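**Dropping the landline and going all mobile - anyone regret it?**

**pirate_marmot** wrote:

September 16, 2019

So our phone company, Notico, sent a letter saying the copper line to our street goes away in April. They want to move me to a little box that runs my home phone off the cell network. It's called a Pirkell and they charge 46 dollars a month for it, same as I pay now. I've had the same number since 2000 and I don't want to lose it. Has anybody here made the jump? Is the sound any good? I'm on the phone a lot with my sister and she already thinks I mumble.

**tessa_k** wrote:

We did it last year, different carrier (Nistis) but it's the same Pirkell box. Sound is fine, better than the old line if I'm fair, because the old line crackled every time it rained. The number moved over in a day. Put the box near a window!! Ours was in the hall closet the first week and we sounded like submarines.

**oldcopper** wrote:

I'll be the grump. Copper carried its own power. When the lights went out you could still call. The box has a battery and the battery is good for an afternoon, if that. Then you've got a paperweight. I would hang on to the copper until they come and pull it out of the wall.

**tessa_k** wrote:

@oldcopper sure, but when did you last pick up a corded phone in an outage? Every handset in our house was cordless and those died with the lights too.

**oldcopper** wrote:

Last winter. Corded wall phone in the kitchen, worked the whole time. The tower over on Sayegh Road was down till the next morning, so your box wouldn't have helped even with a full battery.

**Hok-lam Kong** wrote:

I'm somewhere between you two. I switched in the spring and I like it, but check your signal first - walk through the house with a cell phone on the same network and try a call in each room. I get four bars upstairs and one bar in the kitchen, so the box lives upstairs and the cordless base is plugged into it.

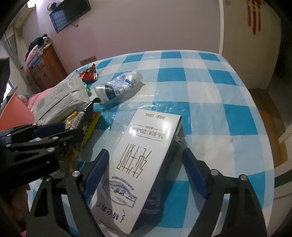
The other thing is alarms. My mother's medical button was the old kind that dials out over the phone line, and it would not talk to the box at all. We had to get her a new one with its own SIM, and that was another 100 up front. Ask about that before you sign anything.

**pirate_marmot** wrote:

Oh, I hadn't thought of the alarm. Ours is a burglar alarm from when we moved in, I'll call them tomorrow. Does the box do 5G or will I be swapping it again in two years?

**Hok-lam Kong** wrote:

Mine is 4G only. I wouldn't pay extra for 5G just to make voice calls, you'd never hear the difference.

**oldcopper** wrote:

They said the same about 3G. Now look.

**tessa_k** wrote:

Ha, okay, I'll give you that one. Still not going back though.

**pirate_marmot** wrote:

Thanks all. Walked around with my husband's phone tonight, three bars in the den and next to nothing in the basement. I'll see what the alarm people tell me and then ask Notico if I can try the box for a month.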